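27th September

My feet are killing me but I want to get this down before I forget it. I finally went to the open day at Westerberg, the robotics place out past Sistberg, and I am so glad I didn't talk myself out of it! The bus takes forever and drops you on the wrong side of the ring road, so I was sweaty and cross by the time I found the door. They gave me a sticker with 545 on it. I hope that wasn't how many people were there, it sure didn't feel like it.

I went to the big talk first (too long, terrible microphone) and then wandered until I got to the folding table, and that's where I stayed for most of the afternoon.

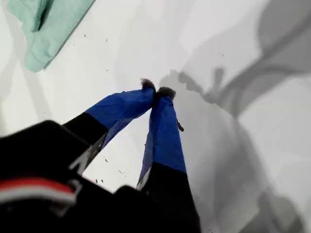 Blue fingertips up close, with fuzz on the ends.

I always figured robot hands would be all shiny metal, like in the movies. I stood there thinking about the lint brush in my coat pocket. The project is called Vindus and the whole idea is getting two arms to handle clothes, and the young guy running it said cloth is about the worst thing you can hand a robot. A box stays a box. A shirt is a different shape every time you put it down. He said they want 1000 practice runs before winter and I said I've probably done that many with the kids' school clothes and I still can't do a fitted sheet. He laughed, so that was nice.
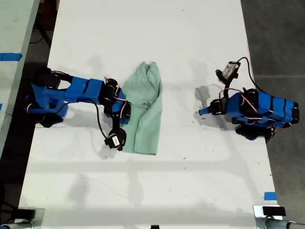

Laundry is my least favorite chore in the world, so you can guess why I hung around. I asked if it could do socks and got a very polite "not yet." What I liked was how ordinary the setup was, blue arms facing each other across a white table and a crumpled bit of light green cloth between them, and it could have been my own ironing pile on a Sunday night. I kept wanting to reach over and smooth it out myself! I didn't, I behaved.

A lady next to me wanted to know when she could buy one and what it would cost. The answer was a lot of words that added up to no idea. Fair enough.

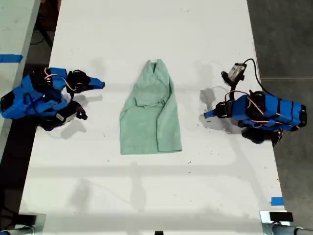
I had a coffee after that (3 dollars, and weak) and walked through the Fudent hall, which was mostly conveyor belts and a man with a very long slideshow. I lasted five minutes. Then I went back to the folding table for one more look and nearly missed my bus.

Home by seven. There are two baskets of clean clothes on the bed and I've moved them to the chair. Tomorrow I need to call the dentist and find that form for school.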